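Buying grippers before you buy robots: planning a first-year equipment budget
Speaker notes, afternoon session, Flollham meet-up

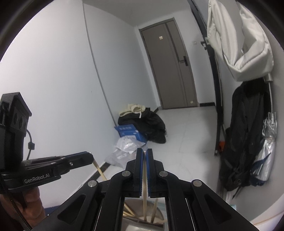 Hand-held gripper closing on a thin wooden stick, more sticks waiting in the bucket.

(Leave this up while people find seats. Start talking when the door shuts.)

Hello, and thank you for coming! I look after equipment planning at Usosum, so my working day is mostly quotes, lead times and a spreadsheet with far too many tabs. I love it. I hope by four o'clock a few of you will want a tab of your own.

The picture is why I wanted to give this talk. Two fingers with blue ridged pads, a thin wooden stick between them, and a person's hand on the handle. There's no arm in the budget line for this kind of work. You're paying for the gripper, its camera, some cables, a room and somebody's time, and you can learn an enormous amount about your own task before you sign for anything bigger.

Quick show of hands: who has already bought an arm? Who bought the arm first and the gripper afterwards? (Wait. There are always a few. I was one of them, say so.)

1. START WITH THE TASK

At Usosum our first request form had a box for "model wanted" and nothing for "thing to be picked up". We filled it in very neatly and got the wrong kit. The form now opens with the object: how thick, how stiff, how it stands, what it stands in.

Go back to the picture for a second. A stick is a lovely test object. It's thin, so the fingers have to come nearly all the way together. The ones in the bucket lean at different angles, so you have to decide how to come in at each one. Ask your supplier how their fingers behave when almost closed. Data sheets love to tell you the widest opening and go very quiet about the other end.

Bring your own objects to the demo. We took a bag of our awkward ones to the Šimko showroom and it was the most useful hour of the whole project. (If there's time, tell the story about the lids.)

2. WHAT GOES ON THE SHEET

I split every hand-held set into lines, even when the supplier gives one price for the lot.

Gripper and handle
Finger pads, plus spares
Camera and its bracket
Cables, plus spares
Storage for recordings
Room
People's hours
Objects to handle, and replacements for them

Pads get their own line because they are the part doing the rubbing. Order spares with the first batch. We didn't, and then paid for a separate delivery that cost more than the pads in the box.

Cables are the same. They loop, they trail, they get trodden on. Buy extra and put a label on each one the day it arrives.

Objects are the line everyone forgets. Ours came to 93 pounds in the first quarter, for sticks, tubs and sponges, and I had put down nothing at all. A small sum, but I had to go and ask for it, and I felt silly asking.

(Someone will ask about software here. Say it's coming in part 4.)

3. HOW MANY SETS

This is my favourite part!

Our first plan had one set per person. It looked fair and it was a waste. People rest their hands, tidy up, check the recordings, have lunch. We moved to two sets for the whole team, with a sign-up sheet on the wall, and the gear was in use far more of the day.

Then work from the number of good recordings you need. We set ourselves a target of 2000 for the first task and planned a pause at 1000 to look at everything properly. Put that pause in the budget as paid time. It found us a badly chosen starting position that we would happily have repeated right to the end, and fixing it at the half-way mark was cheap.

Please don't copy our target. It came from our task and our nerves. Do copy the pause.

4. THE COSTS THAT TURN UP LATER

Storage. Video is big and nobody deletes any of it. Decide at the start who is allowed to throw recordings away, and write that name on the sheet.

Software. Ask whether the price is for a year or for keeps, and whether you can still open your own files if you stop paying. Get the answer by email.

Space. You can begin in quite a narrow room with a bucket on the floor. What you do need is somewhere to stand, steady light and a door you can close. We priced a proper lab fit-out under the Vovness project and then put it off to the second year. I have never once missed it.

Hands and wrists. Holding a gripper up is work. Plan short sessions and budget for breaks. Get more than one person to try the handle before you order, with small hands and large ones in the mix.

Repairs. Look for the pivots and screws, and ask which of them you may tighten yourself. Then ask for the price of a replacement finger and how long it takes to reach you. If the answer is vague, allow more for spares.

5. WHEN TO BUY THE ARM

(Slow down here, this is the bit people write down.)

I use three checks. Can a person do the task with the hand-held gripper, using only its two fingers? Have the fingers stopped changing from month to month? Does somebody on the team have hours set aside to look after an arm once it arrives?

If the first answer is no, an arm won't rescue you. Change the fingers, or change the task — both are much cheaper at this stage. If the second is no, wait. The third is the one I'd fight over in a budget meeting, as an arm with no minder ends up under a dust sheet.

We said yes to all of them in September and put the order in that month. By then the request ran to a page and a half, and every number on it had something behind it. It went through at the first meeting, and I may have done a little dance in the car park.

6. THINGS TO TRY WHEN YOU GET BACK

Write down your most awkward object and measure its thinnest part.
Ask for a loan set before asking for a price.
Add a spares line to whatever sheet you already have.
Book the half-way pause in the calendar now, with the people who need to be there.

QUESTIONS

Likely ones, with short answers so I don't ramble:

Can we hire instead of buying? Often, yes. Check who pays for worn pads.

Do hand-held and arm-mounted grippers need to match? It helps a great deal if the fingers do. Ask before you buy either one.

What did you overspend on? Cases. Beautiful foam-lined cases, and everything lives on a shelf.

What would you buy first if you started again? A loan set for a month, a bucket, and a lot of sticks.

(Leave the blank budget sheet on the table by the exit. Bring the extension lead home this time.)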